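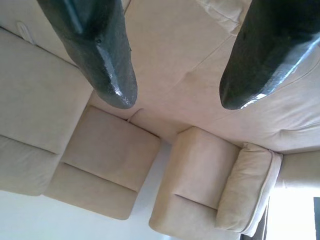
Gradau Crop Cover Claims, data card

Contents

One table of claims paid and refused under the Gradau rainfall cover plan, one row per claim. The plan pays smallholders when rain at the nearest gauge falls short during planting. There are 1,000 rows and 4 files: claims, gauges, villages and a code list.

Source

Claim forms were typed up by Hằng Nghiêm from the paper records of the Lã growers' office. Gauge readings come from Tusness. Last update 4th May.

Fields

claim_id, village_id, crop, area_ha, gauge_id, shortfall_mm, decision, paid

Crop is as the farmer wrote it, with spelling fixed. Area is blank in 111 rows. A blank does not mean zero.

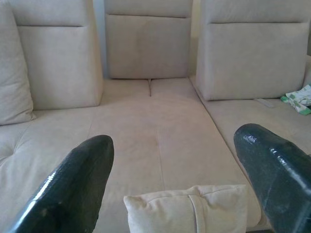
Refused claims carry a reason code from 1 to 9. Code 7 covers goods the plan was never meant to insure, mostly household items listed on the same form as the field. A beige sofa like this one would be code 7, whatever the rain did. Filter these out before working out refusal rates by crop.

Known problems

Claims from before March use the old village list. The Hestar gauge was moved 50 meters uphill and kept its ID, so treat its readings as two series.

Use

Free for research. Do not try to match rows to named farmers.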